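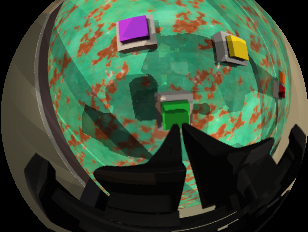
Bench tips I brought home from the Drollgate robot open day (and a few I left there)

Posted 2024-02-21 in Shed and Kitchen

I went to the Drollgate open day because Geeta Negi had a spare ticket and told me it would change how I thought about my workbench. It was advertised as "the tidy home of tomorrow". What I got was a long room with a big screen, a rack of brochures, and a computer-drawn black arm working over a green speckled table with coloured blocks on it. No arm in the room itself. The only thing I could pick up and hold was a sausage in bread.

I have my doubts about all of it, and I'll get to those. But I did come away with some ideas for a bench or a kitchen counter that don't need a power point, so here they are, along with the ones I'd ignore.

Leave room beside the thing you're picking up

The best bit of the day was watching the view from close in behind the gripper, with both fingers pointed at the green block and clear tabletop around it. A two-fingered gripper needs space on each side of whatever it's going to grab. So do you. Jars pushed shoulder to shoulder in the pantry are the reason you knock over the paprika getting at the cumin. Pull the tall ones a finger's width apart and you can take one out without touching its neighbours. You'll fit fewer jars on the shelf. I had three lots of bay leaves, so I coped.

Same for chisels. If you have to pinch a handle from above, the rack is too tight.

Give small things a base, and put them on it properly

Most of the blocks on the screen had a grey part underneath. I've since done something like it with the little stuff on my bench: glue pots, the pencil sharpener, the oil bottle. Offcuts of ply, a square each, sanded on the edges. It stops oil rings and you can slide the lot across without tipping anything.

What I noticed, though, was the green block hanging over the lower side of its plate. The presenter, Hemant Tripathi, was talking about accuracy at the time. I'm not saying it matters on a screen. On a real bench an overhang like that is how a full glue pot ends up in your boot. Cut the base bigger than the pot and leave a margin all round.

Pick colours you can tell apart under bad light

Purple, yellow, green, orange, red. Easy enough to follow from the back row. I've used coloured tape on drill bits for years and I'd stick with it, but check your colours under the light you really work by. My shed has one old tube, and under it my blue tape and my purple tape are the same tape.

And don't put green tape on things you use over grass. I have mown a tape measure.

A patterned worktop hides things

The table in the demo was mint and darker green with rusty orange speckles all over. Pretty, in a bathroom-in-1974 sort of way. I wouldn't have it anywhere near a workbench. Drop a small brass screw on a surface like that and you may as well buy another. Plain and pale is what you want. A sheet of white melamine is cheap, wipes down, and you can write measurements on it in pencil.

Xuân Hứa, who sat next to me, does beadwork and disagrees about white. She uses a plain dark mat for pale beads and swaps it over for dark ones. Fair point, and the mat has a nap so nothing rolls.

Mind your own shadow

Shadows on the tabletop got my attention more than the arm did. There was a big dark band slanting over one part of the green, and whatever you set down in there would be harder to see. Have a look at your own bench tonight. If the lamp is behind you, your head and shoulders are sitting right over the cutting line. Move the lamp to the side opposite your working hand. In the kitchen, a stick-on light under the cupboard beats the ceiling fitting by a mile.

Lift it clear before you move sideways

Sushil Kandpal asked from the floor why the arm bothered lifting a block off the table when it could shove it across. Hemant said that was "part of the intelligence". My grandmother knew it, and she knew it about saucepans. Up first, then over, then down. If you drag a hot tray along the bench you'll take the tea towel with it,

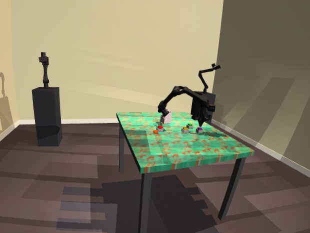
and probably the spoon rest too. It goes double for anything sharp. I've watched grown men drag a hand plane sole-down through a pile of grit and then wonder about the scratches.

If it's too heavy to lift clear, it's too heavy for that spot. Store it lower.

Don't let fixed gear eat the bench

A mount for an arm takes up a good bit of table corner. My drill press used to do the same job of wasting space. I bolted it to its own stand, and I got back enough room to glue up a drawer. Before you fix anything down, clamp it for 7 days and see how often you swear at it.

The parts I'd leave alone

There was a brochure from Tridiven for a "home sorting assistant" at $3,883, with the arm sold separately. Read that again if you need to. Zendine had a subscription on offer, and the woman at the desk, Trinidad Troncoso, was very pleasant and could not tell me what happens to the thing if you stop paying. I asked whether it could pick up a wet plate. She gave me a second brochure.

We were also told the blocks task had been run 300 times. I asked how many of those were on a real table with real crumbs, and got "that's on the roadmap". Moving a block on a drawn table is fine work, I'm sure, for those who do it. My kitchen has a dog in it.

What I spent afterwards

$51 in total: melamine sheet, a clip lamp, and a roll of yellow tape. The ply was already in the shed. Geeta bought the Dixit label maker from the stall by the door and has labelled her label maker.

If you've been to one of these days and seen an arm handle a real, greasy, awkward object, leave a comment and tell me what the object was. Lids especially. I'd like to hear about lids.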